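Dusterton Household Supply Records

This folder holds 298 transcribed ledger pages on rationing and food imports in the port town of Dusterton. Satish Shakya did the first pass and Pallavi Semwal checked it against the bound volumes.

Each row is one ledger entry. Columns are page, line, commodity, origin port, quantity and unit. Quantities stay in the units the clerk used - no conversion to metric has been made. Blank cells mean the page was unreadable at that point.

Rice, flour and sugar are the best covered. Coal was kept in a separate book and is missing here.
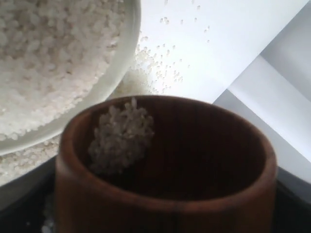 Bhupendra Grewal wrote in June that "Joshi" in the origin column is a shipping agent, so those rows shouldn't be counted as a port. The 20 rows affected now carry the flag agent_name, and the original spelling is unchanged.

Known problems: pages 2 and 10 were bound out of order. Line numbers follow the binding, so sort by the entry_order column if you need the clerk's sequence.

Last updated July 31, 2019. Send corrections to Pallavi with the page and line number.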